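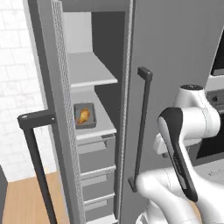
Fovbridge is looking for people who do their own cooking, wiping and putting away, and who do not believe a robot is going to take over any of it soon. We need 15 of them in April, to watch a machine attempt kitchen chores and tell us, in writing, where it falls short.

We are a small testing group. Firms that build household robots come to us before they start printing brochures, and we mark their work. The firm this time is Ulavari, whose kitchen software is called Firnik. Their claim is that Firnik can clear up after a meal in a kitchen it has never seen. We have heard claims like this before. A few turned out to mean that the robot could move one cup from one known spot to another, given a quiet afternoon.

What you would be judging

The trials run in a simulated kitchen first. You will see the arm work at the fridge, at the shelves and near the oven. The jobs are the dull ones: opening a door, getting hold of a tray with food on it, putting it somewhere sensible, shutting the door again. Anyone over the age of six can do this while talking on the phone. We want to know how far off the machine is, and we want to hear it from people who would have to live with the result.

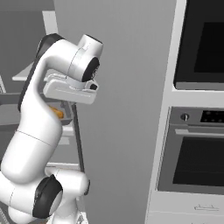 The arm in the simulated kitchen, with the wall oven to the right.

Please be warned that a simulated kitchen is kinder than yours. The shelves are tidy. There is no half-onion in cling film, no jar lid welded on with honey, no child asking for juice. Setareh Bahrami, who designs our trials, would like your help in listing what has been left out, and this is worth as much to us as your scores. If your fridge door only shuts when you lift it a little, she wants to hear about it.

What the work involves

You would attend four sessions of 45 minutes each, all in the same month. In each session you watch a run of chores and fill in a plain form after every one. The form asks whether the job was done, whether it was done well enough that you would not do it over again yourself, and whether you would leave the room while it was going on. There is space for remarks. Rude ones are fine if they are clear.

Between sessions we ask you to keep a short diary of the same chores at home. Note how long they took you and what got in the way. We have found that people forget how much of clearing up is deciding: is this still good, does it need covering, who is going to eat it. A machine that moves the food but leaves you all the deciding has saved you very little, and we would like figures on that.
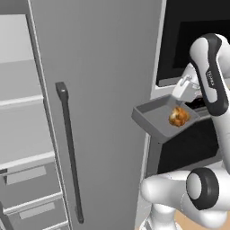 Tray and gripper, seen past the fridge door.

Who we are looking for

You should run a kitchen most days, at home or at work. Café staff, canteen cooks and shop workers who stock chilled shelves are very welcome, and we are keeping a few places for them. You need no technical knowledge, and if you have worked for a robot maker in the past two years we cannot take you. You must be 18 or over and able to read a screen comfortably for the length of a session. Tell us if you need large print or a break halfway through.

Enthusiasts may apply too – we will not turn you away for being hopeful – but you will be asked to score what happened on the screen and leave out what the next version might do.

Pay and practical matters

The fee is £240 for all four sessions, plus the diary. Café, canteen and shop staff who also take part in the group discussion at the end receive £380 in total. Fares are paid on top. Your scores go into our report without your name, and Ulavari does not see the forms or choose who fills them in. They have agreed in writing that we publish the results whichever way they fall.

How to apply

Write to Ghizlane Benkirane at the Fovbridge office with a few lines on who you cook or clear up for, and the one chore you would hand over tomorrow if you trusted the thing doing it. Please also say whether mornings or evenings suit you. Evening sessions start at 6.30 pm.

Questions about pay or access should go to Siamak Abbasi at the same office. Places are offered as suitable applications come in, and we reply to everyone.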